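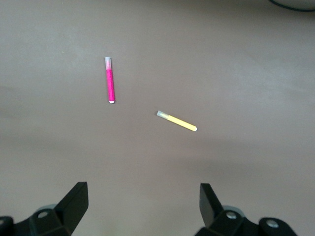

My First Town Budget Meeting

Posted 09/05/2022

I have lived in Tudley for most of my adult life and until this spring I had never once set foot in a council meeting. I'm a little embarrassed to write that down. I vote, I read the newsletter that comes with the water bill, and I complain about the potholes on Millet Road as much as anybody, but the meetings themselves always seemed like something for other people (people with better chairs at home, maybe, because the ones in the town hall are murder on the back).

What got me through the door in April was the library. Our branch was down to lose its evening hours in the draft budget, and my neighbor called to ask if I'd ride along with her. I figured we'd be home by eight. We were not home by eight!

The budget itself runs to 114 pages, and there were copies on a table by the entrance. I took one and tried to follow along, which I don't recommend unless you know what an interfund transfer is. The library was on page 43, after the road salt and before the cemetery mowing, and it took up one line.

Eusebio Ortuño, who represents our end of town, spoke first on it. He talked for a good long while about how the evening hours are the only ones that work for families where both parents are on day shifts over in Cusville, and I found myself nodding so hard that my neighbor put her hand on my arm. Then Anatole Tanguy got up to answer him. I had gone in ready to dislike Mr. Tanguy, I'll admit, because he drafted the thing. But he was patient, and he explained that the county had trimmed its share and the money had to come from somewhere, and he looked tired in the way my father used to look at the kitchen table with the checkbook out. I still think he's wrong about the library. I just stopped being mad at him.

Public comment was three minutes each, and over 30 people had signed up. One woman read a letter from her son. A man from Stitmont spoke about drainage for his whole three minutes and was very gently told that Stitmont has its own council - he thanked them and sat down and stayed for the rest of it, bless him.

I didn't speak. I had a few lines written on the back of an envelope and I lost my nerve when they got to the M's, though my neighbor said plenty for both of us.

The vote was put off, and in May they settled on keeping two evenings out of four. The next meeting is at 7 in the town hall, and the fire truck is on the agenda. I'm planning to go, and I'm bringing a cushion.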